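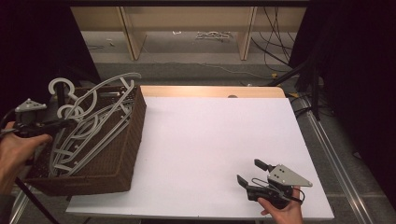

White hangers in the brown basket, board beside it.

Wanda Castellanos here, with a little thread about closets, seeing as so many of you wrote to me after the last one (thank you, I read every message, usually with toast in hand).

I moved to Prusuvthorpe in June with 11 boxes of clothes and one very small closet. My aunt's rule was to hang everything that wrinkles and fold everything that stretches, and I still swear by it.

Sweaters go on the shelf, always. I hung a lovely green cardigan once and by spring it had shoulders like a linebacker — I wear it for gardening now.

Coats are where I get stuck. I have the long gray one from Ferreira, bought for 165 dollars back when that felt like a fortune, and it eats up half the rod. Worth it, though!

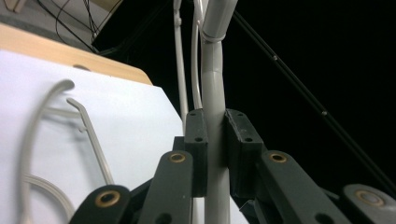

Do you wash winter coats before putting them away for the season?
Always, or at least have them cleaned, and let them air overnight before they go in the bag. Moths love a dirty collar.

Next time I'll get into scarves, which deserve a thread of their own — mine are still in a box in the hall.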